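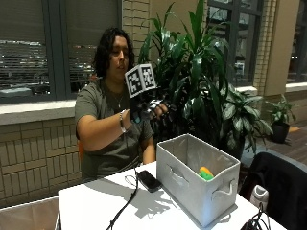
Figure 1. Sensor glove with marker cube, next to the storage bin used in the toy task.

Can a machine tidy up after us yet? Project report, December

1. Why I picked this

My mum has been asking me since my first year when I'm going to build something that picks toys up off her living room floor. She runs a small childminding business from home, and every evening ends the same way, with her on her knees chucking plastic things into fabric bins. So when the project list came out and one of the titles was "Household chores by demonstration", I put my name down before I'd read the rest of it. My project partner was Angelica Tolentino and our supervisor was Aicha Lahlou, who let us go wrong in our own way for the first few weeks and then very kindly stopped us.

The question sounds simple. Can a robot hand put toys in a bin as well as a person who isn't trying very hard? I wanted an answer I could give my mum over dinner, and I sort of have one now, though it's longer than she'd like.

2. How we taught it

We didn't program the movements one by one (Angelica tried that for a weekend and we don't talk about it). We recorded ourselves doing the job and trained a model on the recordings. Whoever was demonstrating wore the glove, which gave us the bend of the fingers, and the cube on the back of the hand gave us where the hand was and which way it was pointing. The cube has black and white patterns on its faces, so a camera can work out its position as long as it gets a decent look at one of them.

That "decent look" turned out to be half the project. When you reach down into a bin you naturally roll your wrist, and the cube goes with it. My early recordings are full of gaps just at the moment where the hand goes over the rim, so all the interesting bits were missing! Aicha suggested we hold the cube up to the camera and check it before each batch, and also that we slow down. Slowing down is harder than you'd think. I kept drifting back to normal speed whenever I got bored, and I got bored a lot.

In the end we had 1,156 usable demonstrations between us, done mostly in the evenings when the room was free. We called the recording software Yap, after the noise it makes when tracking drops out, and the training code Oltine, which doesn't mean anything at all.

3. The chores

We settled on two jobs.

Toys into the bin. One toy at a time, starting from a random spot on the table, ending inside the bin. Soft and hard toys both counted.

Moving the bin. Get hold of it by a handle opening and drag it a short way along the table without tipping it over.

I'd also wanted to do folding the bin flat, and we gave that up early. Even people do it differently every time and our demonstrations had nothing in common with each other.

4. What happened

Toys first. We ran 325 test attempts on the arm, and with hard, chunky toys it did well enough that I started filming it to send home. It goes to the toy, closes, lifts, carries, lets go. It's slow, up to 26 seconds for a single toy, and there's a funny little pause over the bin which I'm fairly sure it learned from me checking whether the cube was still being tracked. I've gone back through my recordings and I do it constantly.

Soft toys were patchier. It would pick up a plush by an ear or a leg and then catch the rest on the rim on the way in. A person does this too, but a person gives it a shove. We hadn't recorded any shoves because we'd been throwing those demonstrations out as messy. I now think that was our biggest mistake. If I had another term I'd keep every fumble and recovery.

Moving the bin was poor. Out of 18 tries it managed a clean drag on two, and Angelica would argue about one of those. The handle is only an opening in soft fabric, so it changes shape as soon as you touch it. My fingers find the edge by feel without me thinking about it. The glove recorded how my fingers bent and had nothing to say about what they were pressing on, so the model never had that information to learn from. We looked at adding pressure pads from a kit called Vusico but ran out of weeks.

5. So, yet?

For hard toys on a clear table, with someone nearby, yes, I'd say so. For my mum's floor at six in the evening, no. Her toys are in piles, there's usually a cardigan in the middle, and at least one child is still attached to something. Our arm has never seen a pile. It also can't move from where it's bolted.

I did a short visit to Storance, a shop that sells household storage, to see if the stockroom was any easier. I thought it might be, with everything being the same size. The manager showed me the returns shelf and I changed my mind. The new stock is neat, but what takes the staff's time is the half-folded stuff that comes back in the wrong bag, and that's much closer to the bin task we failed at than the toy task we passed.

6. If someone carries this on

Keep the recordings, they're all on the shared drive with my notes (sorry about the spelling). Put more than one camera on the cube before doing anything else. Record the clumsy attempts. Swap demonstrators often, so it doesn't pick up one person's habits like it did with my pause. And have a go at piles, even small ones, two toys touching would do for a start.

Mum has asked for the arm anyway.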